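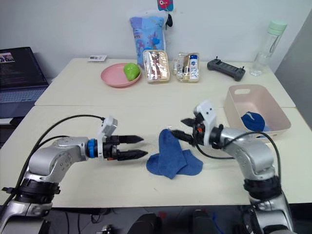 ¿Cuántas demostraciones hacen falta antes del primer entrenamiento?
Con 42 episodios completos de una misma tarea ya se puede lanzar una prueba corta. Para un modelo que aguante cambios de posición y de tela, apunta a 300.

4. Grabar demostraciones con prendas pequeñas

¡Llegamos a la parte más divertida de la guía! Si ya calibraste los dos brazos (sección 3) y Zanska reconoce los mandos, puedes empezar a enseñar.

4.1 Preparación

1. Abre un proyecto nuevo en Zanska y elige la plantilla Vivitz para tareas a dos brazos.
2. Coloca las prendas dentro del alcance común de ambas pinzas. Cambia la posición de partida entre un episodio y otro.
3. Comprueba que las tres vistas aparecen en pantalla: la de cabeza y las dos de muñeca.
4. Lleva los brazos a reposo y espera el doble pitido.

PRECAUCIÓN: mantén las manos fuera de la zona de trabajo mientras los motores estén activos. El botón de parada debe quedar al alcance de quien maneja los mandos.

4.2 Grabación

1. Pulsa Iniciar y deja pasar 3 segundos sin mover nada.
2. Acerca una sola pinza a la prenda. La otra acompaña, abierta y a poca distancia.
3. Cierra despacio hasta notar resistencia en el gatillo.
4. Completa la tarea con un movimiento continuo, vuelve a reposo y pulsa Guardar.

Nota: si te equivocas a mitad de camino, corrige y sigue. ¡Las recuperaciones son oro puro para el entrenamiento! Descarta el episodio solo si la prenda cae fuera de la mesa.

4.3 Elegir el punto de agarre

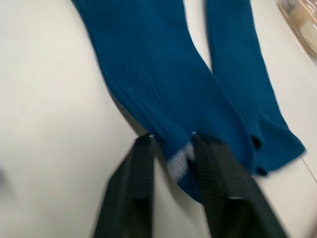
El punto de agarre decide media tarea, y vale la pena ensayarlo unas cuantas veces antes de grabar en serio. Con los calcetines nos gusta mucho trabajar desde la vista de muñeca: el ribete de rayas blancas y grises es una referencia estupenda, y con la tela recogida entre los dos dedos justo en esa zona se distingue enseguida qué parte lleva la pinza. Usa siempre la misma referencia en todo el lote.

Ajustes recomendados en el panel Correa:

Fuerza de cierre: 253
Suavizado de trayectoria: medio
Apertura inicial: completa

PRECAUCIÓN: no subas la fuerza para compensar un agarre mal centrado. Abre, recoloca y vuelve a cerrar.

4.4 Revisión del lote

1. Reproduce cada episodio a doble velocidad con las vistas sincronizadas.
2. Marca como dudosos los que tengan saltos en la señal de los mandos.
3. Exporta el resto en formato Adex.

Nota: la exportación conserva los episodios dudosos en una carpeta aparte. Puedes recuperarlos desde Proyecto > Archivo.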